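Pulli mit Aufdruck waschen, ohne dass der Druck bröselt

Ich habe in meinem Leben bestimmt 20 Bandshirts und Sweatshirts ruiniert, bevor ich mal angefangen habe, mir über die Wäsche Gedanken zu machen (danke, Darlene, fürs jahrelange Schimpfen). Inzwischen halten meine Sachen deutlich länger, und weil mich im Oktober wieder alle fragen, wie man die dicken Pullis sauber kriegt, schreibe ich es jetzt einfach mal auf.

Was ihr braucht

Flüssiges Feinwaschmittel
Ein Wäschenetz oder einen alten Kissenbezug
Ein dünnes Baumwolltuch
Einen Wäscheständer

Vor dem Waschen

Erst mal: Muss der Pulli überhaupt in die Maschine? Meine hängen nach dem Tragen über Nacht am offenen Fenster, und meistens reicht das völlig. Kleine Flecken tupfe ich mit lauwarmem Wasser und einem Tropfen Waschmittel weg, immer von außen nach innen. Nicht auf dem Druck rubbeln!

Wenn er doch rein muss, auf links drehen, auch die Ärmel. Reißverschlüsse an anderen Teilen zumachen, Jeans bleiben draußen. Dann ab ins Netz.

In der Maschine

Ich nehme 30 Grad, Feinwäsche, wenig Schleudern. Die Trommel mache ich nur halb voll, sonst scheuert alles aneinander. Braune und schwarze Sachen wasche ich zusammen, neue Teile die ersten 3 Male lieber allein. Weichspüler lasse ich weg - der macht bei mir die Drucke irgendwann klebrig, und dann löst sich die Kante vom ersten Buchstaben und man knibbelt dran rum, bis der halbe Schriftzug fehlt.

Trocknen und bügeln

Kein Trockner. Ich ziehe den Pulli gleich nach dem Waschen in Form und lege ihn flach über den Ständer, bei dickem Stoff wende ich ihn am nächsten Morgen. Bügeln geht, aber nur auf links und mit dem Tuch dazwischen, mittlere Stufe, kein Dampf. 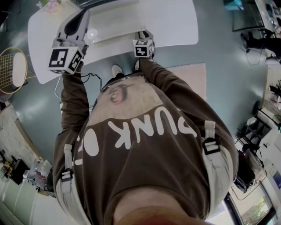 Brauner Pulli, große weiße Schrift: so ein Teil gehört auf links gedreht.

Wenn der Druck schon Risse hat

Ganz weg gehen die nicht mehr. Was bei mir manchmal hilft: Backpapier drauflegen und mit dem Eisen kurz andrücken, ein paar Sekunden, dann abkühlen lassen und erst danach das Papier abziehen. Klappt nur bei Foliendruck, und bitte vorher an einer Ecke testen! Bei Siebdruck lasse ich die Finger davon, da sehen Risse sowieso ganz schön aus, finde ich.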